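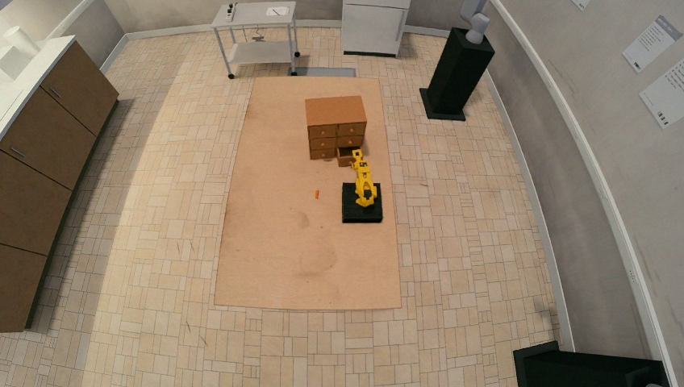

Thursday, drawer task: approach and pull

Great day, writing it down while it's still fresh. The new approach controller runs end to end in the Geraghty room. Full stack this time: detector, Kanum for the plan, the compliant pull on top, and none of the hand-fed knob poses we were leaning on all through October.

Config, so I can get back to it:

scene: Geraghty room, chest on the table, yellow arm on its black base
target: bottom drawer, right column
episode limit: 800 steps
batch: 24 episodes, base pose jittered a little each time
views: room views for the logs, wrist view for the policy
planner: Kanum, Joana's branch (not main! main still has the old collision padding)

Joana Sequeira's branch is worth a paragraph by itself. The old Kanum treated the whole chest as one solid box, so as soon as the drawer began to move the planner believed the gripper was inside an obstacle and refused to replan. We had been getting around that by switching collision checking off for the last stretch, and I never liked it. Her version splits the chest into a carcass and separate drawer bodies, each with its own slide joint, and the grasped drawer gets attached to the hand for as long as the grasp holds. The planner now knows the drawer is supposed to come along. First time I ran it I just sat and watched the joint plots in Ultine scroll by with no spikes in them. Lovely.

One thing to watch: attach and detach have to happen on the same tick as the grasp flag. I had them one tick apart for most of the morning and got a single frame where the drawer was both attached and an obstacle, and Kanum threw a start-state-in-collision error that had nothing to do with the real problem. Fixed by moving both into the same callback. There's a comment in the code now, in capitals.

Perception next. The detector looks for knobs in the wrist view and gives back a center and a facing direction. Center is good. Facing direction was bad whenever the arm came in at a steep angle, and Nermin Bozkurt worked out why before I'd finished explaining it to her: we were fitting the normal to every pixel in the crop, and at a steep angle plenty of those pixels belong to the drawer front and the surface underneath. She had me fit to the cap only and take the drawer front as a separate plane, then check one against the other.

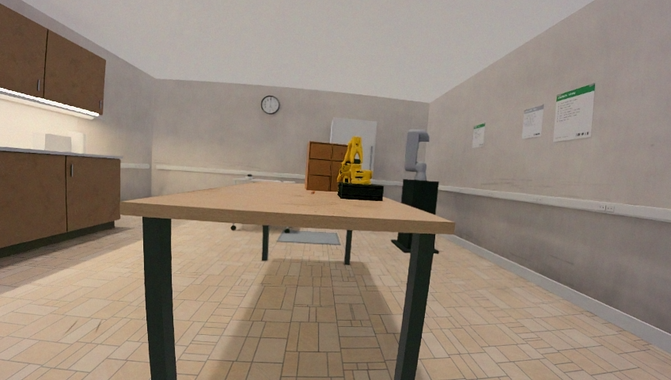

When the two directions disagree by more than the threshold, the policy backs off along its own approach line and takes a fresh look. That back-off costs steps, and I worried it would eat the whole budget, but with the limit where it is there's room to spare. I'd like to try a smarter second look, say a small sideways move to change the angle. Backing straight up gives you nearly the same view again, only from farther away. Prodromos Chrysikopoulos has some next-best-view code from the shelf work that might drop right in. Ask him for it before he refactors it again.

The latency business. Wrist images were reaching the policy 40 ms late and the controller was treating them as current. At slow speeds it hardly shows. On the final approach, with the hand still swinging into line, the detector was reporting where the knob had been relative to the hand two or three control ticks earlier, and we were steering at that. I now stamp every image with the joint state from the moment of rendering, and the knob pose gets transformed into the base coordinates using that state. It took one short function and an embarrassing amount of staring at plots. The small wobble just before closing is gone, and I'd been blaming the gains for that wobble for weeks. Sorry, gains.

Precious Van der Merwe pointed out that the hardware delay won't be constant the way ours is in sim, so the fix must use real stamps all the way through and never a fixed offset. Agreed. She also wants the delay to be a randomized parameter in Geraghty. It's an easy addition and I'll put it in with the next config change.

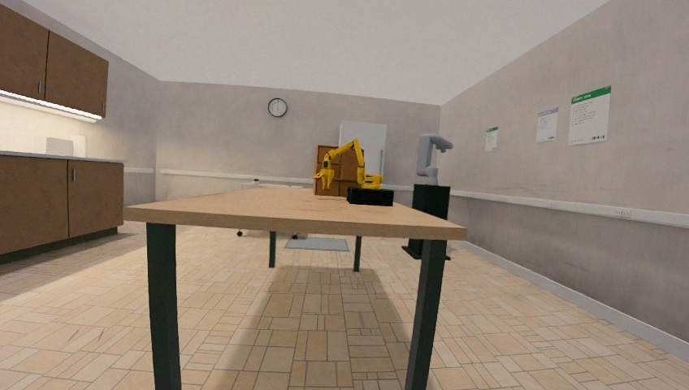

Pull controller

We went from position control to a mixed scheme. Stiff along nothing, basically: velocity command along the estimated slide axis, soft in the two directions across it, wrist orientation held gently. The slide axis starts out as the drawer plane normal from perception and is updated from the motion of the hand once the drawer gets going. If the estimate is off by a bit at the start, the soft directions let the hand drift to where the slide wants it, and the estimate follows. It's such a nice thing to watch in the plots, the two curves just lean into each other.

Old version, for comparison: it pulled along the initial estimate no matter what, side load built up, fingers slipped off, episode over.

Stop condition is now either (a) travel reached or (b) speed drops while commanded force goes up. Condition (b) catches the end stop nicely but also fires when the drawer sticks at the very start. Innes Dunbar suggested ignoring (b) until there has been some motion, with a separate timeout for the stuck case. Done, works. The timeout goes to the same back-off routine as the bad-normal case, so there's one recovery path to maintain.

Friction. Geraghty's default drawer friction is on the kind side. I ran a second batch with it turned up and the compliant pull didn't seem to care very much, though the grasp did. A couple of slow slips where the fingers crept along the cap while the drawer stayed put. Needs a slip detector or more squeeze. I'd prefer the detector.

Batch result: 2 failures out of the 24 at default friction. Both are pre-grasp failures, neither one got as far as pulling, so every episode that got hold of the knob opened the drawer. Last week's build on the same seeds was nowhere near that!

The failures 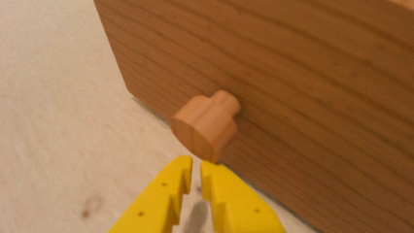 Both failures come down to the pre-grasp offset. Kanum plans to a pose a short way out from the knob, and then a straight-line servo is meant to take the fingers the rest of the way and center them before closing. In Ultine I can step through the wrist view tick by tick and compare it with the commanded pose. With the fingers apart and their tips sitting just below the cap and slightly to its left, there's still a sideways correction to make as well as the forward one, and the servo blends the two. If forward finishes first, one finger comes up against the cap before the hand is centered. The answer is surely to gate forward motion on the sideways error: hold, center, then go in. Joana thinks a funnel (allowed sideways error shrinks with distance) will be smoother than a hard gate, and she's probably right, but I'll do the hard gate first to check the diagnosis on those two seeds.

Side note on the fingers: the zigzag inner edges are nice and distinctive in the wrist view, and the detector once put a low-confidence knob on one of the notches. I've masked the finger region out. The mask is static for now, with the fingers at full opening, so it's wrong while they close. Better to render the mask from the finger joint positions. Geraghty can give us that for free.

To do, in no special order:

hard gate on sideways error, rerun the two bad seeds
then the funnel version, full batch
mask from finger joints
randomized image delay (Precious)
get the next-best-view code from Prodromos
other drawers! left column first, where the arm has to reach across
slip detector, raised friction batch
push the callback fix to Joana's branch with a test this time

Jomden is booked tonight for Nermin's training run, so the full batches wait until it frees up. The two bad seeds run fine on my own machine and I've already got the gate half typed. Logs are in the shared folder under drawer_pull, Ultine layout saved next to them as approach_debug. Open the layout before loading the log or the panels come up blank.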